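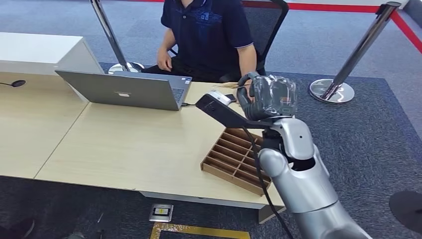

How early should the demo crew be at the desk on an open day?

One hour before doors. Ninety minutes if the arm traveled that morning and still has to be powered up from cold.

Guides > Clenby Arm and Hand > Taking It on the Road > 4. Open Day Set-up

4.3 Desk demo, one operator

Read 4.1 (power) and 4.2 (floor space) first. This part assumes the arm is bolted down and the posts and belt are out.

1. Laptop on the desk, lid open, screen toward the operator's chair. Visitors get the back of the lid. Keep it out of the arm's reach.

2. Run the laptop cable across the desktop and away from the hand. Tape it if the crowd is young.

3. Check the arm cable. Needs enough slack to hang past the desk edge when the wrist turns all the way over. Too tight = fault 81 in the middle of your talk.

4. Clear plastic cover on the hand. Fresh one each morning. Wrinkles over the knuckles are fine, wrinkles between the fingertips are not, pull them back toward the wrist.

5. Compartment tray on the near side of the desk, under the arm. Cardboard is OK. Set it at whatever angle the saved routine wants (Lonaton file: slanted. Grarnard file: square to the desk).

6. Start with the tray empty. Parts go in when you're told to in 4.4, not before.

7. Operator sits. Hands off the desktop, in the lap or down at the sides, then press Enable. Wait for the double beep.

8. Load the hold routine. Hand closes on the device and lifts it clear of the desk. Let it hold for 12 seconds before you start talking.

CAUTION: Never reach over the tray while the arm is enabled. Not even to fix the tray. Disable, fix, enable agian.

CAUTION: Belt stays closed for the whole run. Anyone steps past it, hit Stop, and don't finish your sentence first.

NOTE: Grip setting for covered hand is 1,358. Bare hand setting is 2,367. Mixing these up is the number one reason things get dropped at visits. Number's at the top right of the Grip page.

NOTE: Fabbri mounts only: check the bracket under the wrist by hand between groups. Should not wiggle. If it does, demo's over untill it's tightened.

4.3.1 Between groups

- Stop, then Park. Wait for the arm to quit moving.
- Look over the plastic for tears. Swap if torn.
- Tray back on its marks if it got bumped.
- Loose cardboard or packing to the back of the desk, or better, off it.
- Don't close the laptop lid. It sleeps and you lose the routine.

4.3.2 If it won't start

No beep after Enable: Stop button is probably still pushed in. Twist to release.
Beeps once only: cover is bunched at the wrist sensor. Smooth it out, try again.
Hand opens by itself: grip setting, see note.
Anything else, restart the laptop first, arm second. In that order.

Steps checked on the demo unit 7th August. Talk script and part loading are in 4.4.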